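Shelf filling by machine, are we there yet?

Vina
I do nights on snacks and crackers and we keep being told a machine will have our job by October next year. I can't see it. Take a box of Pretzelized lying over on its side. I stand it up without thinking.
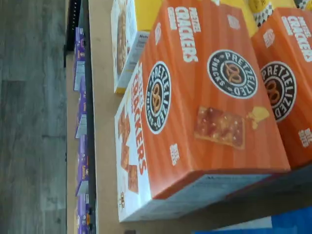

Then I face the label forward and go on to the next shelf. Our store has 1557 lines and the packaging changes all the time.

Harawira
Boxes are the easy part. Flat sides, stiff card. I'd give it two years.

Eremero
Two years for a tidy shelf, maybe. Purple Annie's boxes packed in columns going right to the back, with a shelf board over them — that's tight even for my hand.

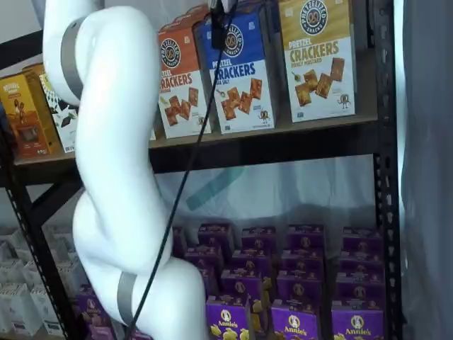

Last edited by Eremero: 2018-10-08

I'm not saying never. Slow would do, if it worked all night.

Harawira
Slow is fine by me. It doesn't need a tea break.

Vina
Slow isn't fine with almost 13 cages waiting. And who picks up what it drops?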